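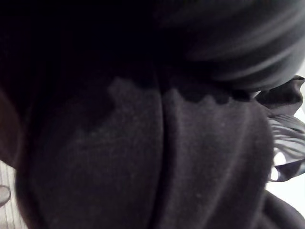

Saturday, late, should be in bed. Writing this fast before I lose it.

Up at half five for the boat to Zammont. Didn't sleep much, kept hearing rain in the gutter and thinking well that's the crossing off. But no, running, only twenty minutes behind. Tea from the kiosk, scalding, drank it anyway. Tongue still sore now.

Crossing fine once past the harbour wall. Sat inside by the heater with my bag on my knees. A school party at the back singing the same song the whole way over, all the verses, then again. Didn't mind it. Watched the water go from brown to green.

Wanted to do the full loop this time -- up past the chapel, over the top, down to Sanent and back along the shore road. Last year gave up at the chapel with that knee. This year the knee was good until the steps. 164 steps, says the board at the bottom, and I beleive it. Stopped twice. A man coming down told me it was worth it and I was too puffed to say anything back, just waved. Must have looked half dead.

Top was all cloud. Then not. Then cloud again. Got maybe a minute of the whole bay, all the way to the lighthouse, and by the time I'd got my gloves off to look at the map it had shut. Ate the cheese roll behind the wall out of the wind. Forgot the apple. It's still in the side pocket, must take it out or it'll go like the last one.

Path down is bad now, the winter has taken a good bit of it. Somebody's put rope along the worst stretch. Went down some of it on my backside, no shame. Mud right up the trousers. They're soaking in the bath as I write, and I'll have to deal with that before anybody can wash.

Sanent very quiet. Bakery shut, sign in the window saying back in March. Post office open but only for post, no sweets any more. Bought stamps I didn't need. The big house by the slipway has been painted yellow, not sure about it. Used to be that dull green I liked. Suppose it'll fade.

Sat on the slipway a bit. Thought about work, which I'd promised not to. The Cistaneo order still hasn't been answered and I know fine it'll be me ringing them on Monday. Then thought about whether I want to be doing this in another five years. No answer. Cold bum. Got up.

Shore road longer than I remembered. Lots of oystercatchers, one seal, or a rock. Stood looking at it far too long. Going with seal.

Nearly missed the four o'clock. Ran the last bit, properly ran, bag banging about, and the lad on the ramp held the chain for me. Good of him. Couldn't find my ticket, all pockets, found it in my hat. He laughed, I laughed. Slept on the way back, mouth open I expect.

Bus from the harbour didn't come so walked up. Chips on the way, ate them out of the paper, too much vinegar and just right. House freezing. Put the fire on and sat on the floor in front of it with my coat on for a good while.

Things for next time:
two pairs of socks, the thick ones
check the bus
take the apple out of the bag and actualy eat it
go the other way round, so the steps are down and not up -- though then the bad path is up. Hm.

Legs already stiffening. Tomorrow will be awful on the stairs. Still want to do the Yan side before the spring boats stop being cheap, maybe two weeks from now if the weather holds. Will look at the tides in the morning.

Trousers. Must do the trousers.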